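Visita a la feria del mueble y la madera de Nallport

Llevaba varios años queriendo acercarme a las jornadas de puertas abiertas de Nallport, y al final este octubre se alinearon los planetas: mi cuñada se quedó con los niños, el coche pasó la revisión y encontré habitación en una pensión a dos calles de la estación (limpia, silenciosa y con unas tostadas de tomate que todavía recuerdo). Así que allá me fui, con la libreta, unos zapatos cómodos y muchísimas ganas de ver cómo se hace un mueble de principio a fin.

La primera parada fue el taller de Šimek, que para mí ya justificaba el viaje. Nos recibió Mateja Stoyanova, encargada de secado, y empezó por el patio, entre pilas de haya y de fresno con los listones separadores perfectamente alineados. Nos contó que una tabla gruesa puede pasar allí dos años antes de entrar en la nave, y que la prisa se paga después en forma de cajones que no cierran. ¡Cuánta razón! Tengo en casa una cómoda que lo demuestra cada invierno. Luego nos dejó oler las virutas de cada especie, y yo me habría quedado toda la mañana con la nariz metida en el saco del cerezo.

De ahí pasamos a la zona de encolado y montaje. Éramos 38 en el grupo, bastante gente para unos pasillos tan estrechos, pero se oía bien y nadie metió prisa a los que preguntábamos más de la cuenta — y me incluyo, claro. Haris Trajkovski montó delante de nosotros una silla de cuatro patas sin un solo tornillo, a caja y espiga, hablando todo el rato de su abuelo y de un banco de carpintero que pesaba más que una vaca.

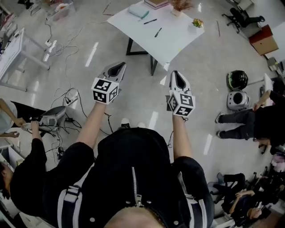

Chaqueta negra, zapatillas blancas y, al fondo, una mesa blanca de patas negras.

Por la tarde tocaba Pleda, que se dedica a los acabados y es otro mundo completamente distinto. Špela Đorđević nos enseñó la misma plancha de roble tratada con aceite, con cera, con jabón y con barniz al agua, y nos animó a pasar la mano por todas. Yo iba convencida de que me gustaba el aceite y salí enamorada del jabón, que deja la madera pálida y con un tacto casi de tela. Eso sí, hay que repasarla de vez en cuando y no es para despistados con las tazas de café. Me llevé un bote pequeño para probar con la mesita del recibidor.

Para comer, un consejo: la cantina cierra a las tres y las lentejas se acaban bastante antes. El menú cuesta 30 con bebida y postre, que me pareció algo caro, aunque la tarta de ciruela ayudaba a perdonarlo.

El aparcamiento está detrás del edificio principal y se llena enseguida. Si podéis, id en tren y subid andando por el camino del río, que en otoño está precioso.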